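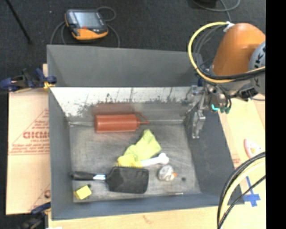
Issue 591, page 6

A Morning at the Sotwood Open Day

I had been meaning to get out to Sotwood for years, and it took my sister-in-law ringing me at breakfast to finally get me in the car. She had seen the open day advertised on the library noticeboard (Mon 10 September, all welcome, bring a coat) and decided that the two of us were exactly the sort of people who would enjoy seeing where Canen keeps its lost and left-behind household things before they are sorted and sent on. She was right, as she usually is, and I'd like that recorded somewhere.

The drive takes nearly 2 hours from our side of the river, more if you stop for a pie at Meder, and we did stop for a pie at Meder. So we missed the welcome talk and came in through the side door while everyone was already moving along to the sorting room. Catrin Beddoe, who was leading our group, waved us in as if we'd been expected all along and found us a spot near the front.

Now, I had pictured shelves. What they work from at Sotwood is bins, big grey metal ones, set up on a pale wooden tabletop at a height that is very kind to the back. The one I spent my time beside had plainly seen a lot of service. The metal was scuffed and scratched all over, and along the back wall the whitish finish had worn away in ragged patches down to the bare grey. I do love a thing that has been properly used! My father had a toolbox in that condition and wouldn't hear of a new one.

As for what was in it, you could have furnished a very small and slightly odd bathroom cupboard. There was a red-orange squeeze bottle lying on its side near the back, the kind with a thin nozzle, and a lime-green cloth all crumpled up over part of a scrub brush. I took a great fancy to that brush. It had a yellow head and a white handle with a rounded end like a bone, and my sister-in-law said at once that our old kelpie would have had it off the sink and under the house inside a minute. In front of it was a black paddle hairbrush with a shiny band at the neck, and down towards the corner a little yellow block that we debated for far longer than it deserved. I said sponge, she said soap, and Catrin very tactfully said she would have to pick it up and see.

Meirion Voyle took over after that and talked us through how they decide what goes where. Cleaning things go one way and personal things another, and anything they can't agree on waits on what he called the Hughes shelf, named for a former supervisor who could never make up her mind. He has a lovely slow way of explaining, and he let people ask whatever they liked, including the gentleman behind me who wanted to know about parking.

Tea was in the front office afterwards, with date slice and a very good lemon one. They run another open day in August, and I've already put it on the calendar. Wear flat shoes, and leave time for Meder.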